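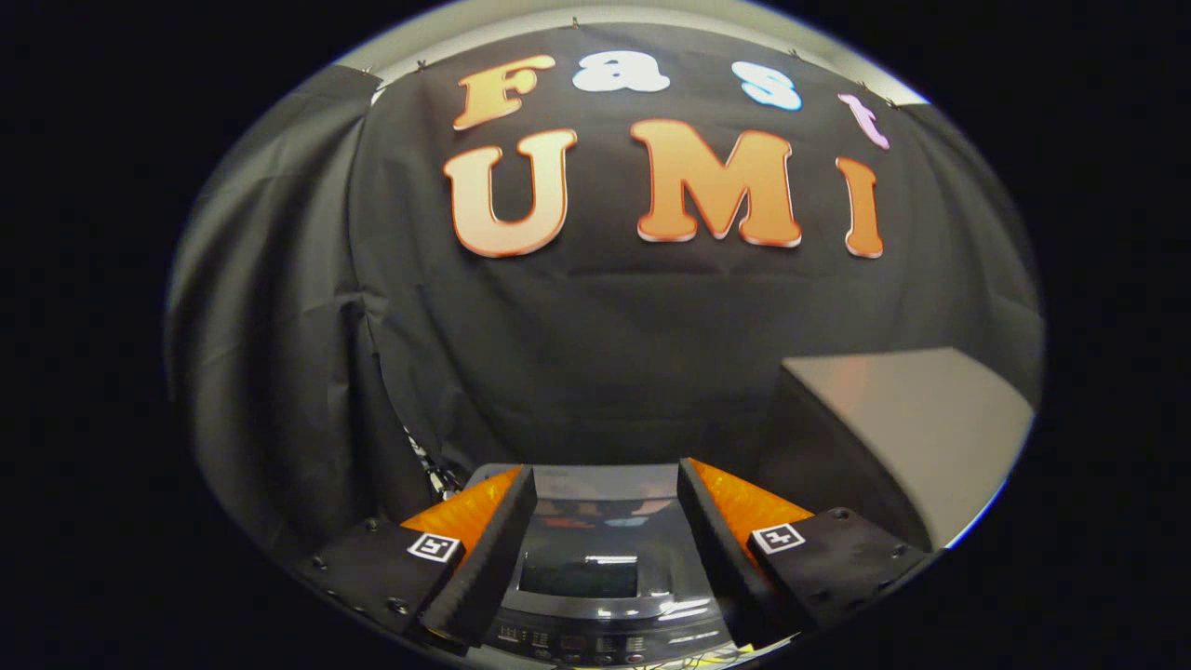
Grabowska council debate moves to a single moderator

The second and final debate between the candidates for Grabowska council president will have one moderator, no reporter panel and a longer stretch of audience questions, organizers said Tue 30 September.

The changes follow complaints about the first debate, held in the high school auditorium, where a three-reporter panel used up most of the first hour and several people who had signed up to speak were never called. Of the 37 residents on the sign-up sheet, 11 got to the microphone.

Rajkumari Jaiswal, who chairs the Grabowska Debate Forum, said the group heard the same complaint in nearly every email it received afterward.

"People came to ask their own questions and they went home with the card still in their hand," Jaiswal said. "We had a schedule, and we let it slip early and never got it back."

Under the new format, each candidate will give a two-minute opening statement. The moderator will then ask four questions, with 90 seconds for each answer and 30 seconds for a reply. The rest of the evening goes to the audience. Speakers will be drawn by number as they come in, and each will have 45 seconds to ask a question. Candidates will not see the questions ahead of time.

The moderator will be Sorcha MacBrayne, a former city hall reporter for the Dilska Courier who now teaches writing at the community college. Both campaigns signed off on the choice.

MacBrayne said she plans to cut off answers that run over, including good ones.

"The clock is on the table where they can both see it," she said. "I'm not going to wave at anyone or clear my throat. When it's done I'll say the next person's name."

The two candidates are council member Busex and school board member Flurano, who finished first and second in the spring primary. They were separated by 62 votes. The council president sets the agenda for meetings, appoints members to the budget and streets panels, and fills in when the mayor is away. The winner of the November election will serve four years.

Both campaigns said they were satisfied with the format, though they asked for different things along the way. The Busex campaign wanted a third debate on the city budget alone. The Flurano campaign said two were enough and asked that opening statements be dropped altogether. The Forum turned down both requests.

"We settled it in one meeting," Jaiswal said. "The last time we did this, four years ago, it took us three weeks to agree on the podiums."

The first debate was mostly polite until the last 20 minutes, when the subject turned to the Mill Street bridge. Busex voted last year to close one lane and put off the full repair. Flurano called the vote a mistake and said the delay would cost the city more. Busex answered that the city did not have the money then and still does not, and asked Flurano to name what he would cut. The time ran out before he finished answering, and the audience was left to sort it out in the parking lot.

Bridge repairs are expected to come up again, along with parking rates downtown and the plan to move the library's main branch. MacBrayne said she has not written her four questions yet. She has asked residents to send in topics but said she will not read submitted questions word for word.

The Forum is also changing where the press sits. At the first debate, reporters and campaign staff shared a row of tables along the side aisle, and people seated behind them said they could not see the stage. Reporters will now work from the back of the balcony. Interviews with the candidates will be held in the band room after the debate is over, and campaign staff will be asked to stay out of the aisles while it is going on.

A few local reporters were unhappy with that part. The balcony has two power outlets and a weak wireless signal, and the stairs are at the far end of the lobby from the band room. Jaiswal said the Forum would run extension cords upstairs but could not do much about the signal.

The Forum also considered dropping its online stream to save money. It decided to keep it after looking at the numbers from the first debate, when 1,135 people watched live, well above the number who could have fit in the auditorium. The sound on that stream cut out twice, once for several minutes during an exchange on parking. A recording with the sound repaired has since been posted.

Viewers at home will not be able to send in questions during the second debate. MacBrayne said she had asked for that rule herself.

"I can listen to two candidates and a room," she said. "I can't do that and read a screen."

Live captions will be offered on the stream for the first time, and a sign language interpreter will stand at the left of the stage. Spanish interpretation will be available by headset at the door. Anyone who needs a seat near the front to see the interpreter should tell the ushers on arrival.

The candidates drew for speaking order this week at the Forum's office. Flurano won the draw and chose to go second, so Busex will open. The order will be reversed for closing statements, which are limited to one minute each.

The two have one other joint appearance planned before the election, a breakfast hosted by downtown merchants. That event is not a debate — each candidate will speak for 10 minutes and leave — and it is open only to ticket holders.

Doors for the debate open at 6 p.m. and the program begins at 7. Admission is free and no tickets are needed. Signs, banners and noisemakers are not allowed inside, and campaign literature may be handed out only on the sidewalk. Numbers for audience questions will be given out until 6:45. Residents will be asked for their street name but will not have to show identification.

Parking is available in the east lot. The west lot will be closed that evening for marching band practice.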